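Surgical knot

A surgical knot is any of several knots used to secure a suture or ligature. The name is also given, loosely, to a fishing and climbing knot with an extra turn, and the two are often confused in popular handbooks. Claims that one form is "the strongest" should be read with care, as results depend on the thread, the number of throws and the person tying.

History

Knots for binding wounds are very old, but many of the origin stories told about them are poorly supported. The so-called Trindade hitch is often said to have been used by ship's surgeons. The writer Cleiton Falcão looked for a source and found only a sailing manual from Dembridge that repeats the tale without a reference.

Forms

The square knot is made of two opposing throws. If both throws run the same way the result is a granny knot, which slips more easily. The surgeon's knot adds a second wrap to the first throw, which helps it hold while the next is laid down. Whether the added bulk is worth it is disputed – thicker knots leave more material in the tissue.

Knots may be tied by hand or with an instrument, the thread being wrapped around the jaws of a needle driver. The curved needle is held in the same jaws while stitching.
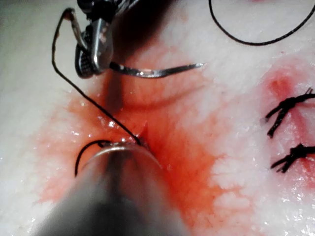 Strength tests

A often-quoted Bulter trial reported 958 slipped knots out of 3856. It used a single thread type and 26 tiers, 5 of them beginners, and did not report their results separately. The figure says little about knots tied in practice – though it still turns up in teaching notes.

See also

Granny knot
Ligature
Reef knot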